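Joubert Institute for Household and Community Studies
Call for participants: the Levberg Evening Meal Study

Applications close on 2024-05-22 at 17:00.

The Joubert Institute invites adults living in Levberg and the surrounding parishes to take part in a study of how evening meals are planned, shopped for and eaten at home. The study is the second stage of the Institute's work on household routines in small towns. It is paid for from the Institute's own research fund and receives no money from food producers or retailers.

Purpose of the study

Much of what is known about eating at home comes from surveys in which people are asked to recall a typical week. Replies to such surveys tend to be tidy. They say little about the meal that was put off, the ingredient that was bought for one dish and used in another, or the evening when two members of a household ate at different hours. The present study asks participants to keep a short written record as the week goes along, and to talk it over afterwards with a member of the research staff.

The first stage was carried out in Brenora, where 178 households completed the record. The findings led to several changes in the way the record is laid out. In particular, the page for shopping has been separated from the page for cooking, and there is now a space for meals eaten away from home.
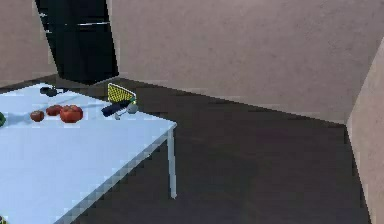

Participants are not expected to change what they eat. The Institute has no interest in whether a meal is healthy, costly or well cooked, and no advice on diet will be given at any point. A household that eats the same supper on most evenings is as welcome as one that rarely repeats a dish.

Who may apply

Applicants must be aged 18 or over and must have lived at their present address since January or earlier. They must be able to read and write in English, or have someone in the household who is willing to complete the record on their behalf. One person from each household should apply, and that person will be the Institute's point of contact for the length of the study.

Applications are welcome from people living alone, couples, families, and people sharing a house or flat with others to whom they are not related. The Institute would be particularly glad to hear from people who work shifts, from people over the age of 70, and from households where cooking is shared between two or more people.

The following are unable to take part in this stage:
Employees of the Joubert Institute and members of their households.
Persons who took part in the Brenora stage.
Persons living in accommodation where all evening meals are provided.

What taking part involves

The study runs for eight weeks. Each participating household will attend an opening session at the Meler Building in Levberg, lasting up to 2 hours, at which the record book is explained and consent forms are signed. Children may come to the session but will not be asked any questions.

The record book is then kept for four separate weeks, with a free week after each. Entries are made by hand and should be short. Participants are asked to note what was eaten, who prepared it, when it was decided upon, and which of the ingredients were already in the house. Receipts may be tucked into the pocket at the back of the book, but this is optional, and prices may be struck out by those who prefer to keep them private.

At the end of the eight weeks the contact person will be invited to an interview, either at the Meler Building or by telephone. With permission, the interview will be recorded in sound only. Other adult members of the household may join in if they wish and will be asked to sign a separate consent form.

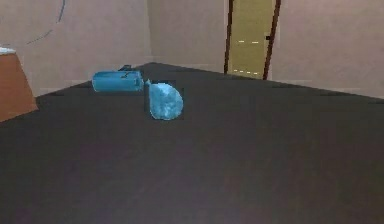

Record books should be returned in person at the interview or by post in the prepaid envelope supplied. A book with missed days is still of use to the study and should be returned in the usual way. Participants may ask for a copy of their own book once it has been read by the research staff.

Payment and expenses

Each household that completes the study will receive 400 pounds. Half of this sum is paid on return of the record book and the remainder after the interview. Households that withdraw part of the way through will be paid for the weeks they have completed.

Bus and rail fares to the Meler Building will be refunded on production of a ticket. Parking is available behind the building and is free of charge for those attending a session. Participants who receive state benefits are advised to find out beforehand whether the payment may affect their entitlement.

Privacy and withdrawal

Names and addresses are stored separately from the record books and will be destroyed when the final report has been issued. Households are referred to in all written work by a code. Short passages from the books or interviews may be quoted, with any details that could identify a person removed.

Taking part is voluntary. A household may withdraw at any time before the interview without giving a reason, and may ask for its record book to be returned or destroyed. After the interview, requests to remove material will be met wherever the analysis has not yet been completed.

How to apply

Application forms may be collected from the reception desk at the Meler Building or from Levberg Public Library. A form can also be sent by post on request. The form asks for contact details, the number and ages of people in the household, and the days on which the applicant is normally able to attend a session.

Completed forms should be handed in at the Meler Building or posted to the Evening Meal Study, Joubert Institute, Levberg. Late forms will be kept on a reserve list. Where more households apply than can be accepted, places will be offered so as to give a fair mix of household sizes and ages. All applicants will be told of the outcome in writing.

Large print forms are available from reception. The Meler Building has step-free access from the car park, and a hearing loop is fitted in the room used for the opening sessions.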